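Sirivside open day - PC assembly demo notes and data card

I'm Rostam Nouri and I put this folder together after we opened the Sirivside lab to visitors on 3/21/24. People kept asking me for the files, so I finally sat down and wrote a README. Sorry it took a while!

What we were showing

The demo is called Domari. Two robot arms work on an old Dell tower lying on its side, and the loose parts (a CPU and a stick of RAM) wait in a gray 3D-printed fixture next to the case. I love that fixture - I went through 3 versions in December before the pillars stopped getting in the way of the fingers.

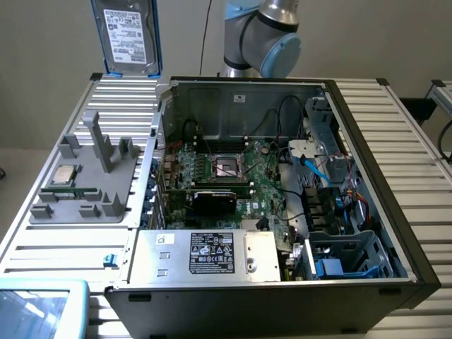
What's in the folder

- stills/ has the bench pictures, 2136 of them
- logs/ has the joint readings, one file per run
- notes/ is my own scribbles, typed up (mostly)

The runs are numbered up to 100. If you only want a quick look, start with the stills and skip the logs, they're big and pretty dull on their own.

Stuff visitors asked

The question I got most was why the CPU socket is sitting open. We set the bench up that way before each run, with the retention frame up and the graphics card left in its slot. The second most popular one was whether the arms could do a laptop. Not yet! Siregar, our planning code, only knows this one case, and even moving the drive cage a little would throw it off.

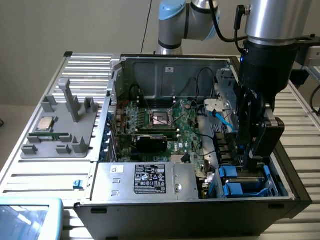

Gripper over the drive bay side of the case, CPU and RAM in the fixture at left.

Known problems

The fixture is close to the same color as the bench, which makes it hard to segment. Shiny metal is a pain too, especially the power supply. Clerik, the labeling tool we used, cuts off notes longer than 3000 characters, so check notes/ for the full text.

Questions or broken files, just write to me at the lab.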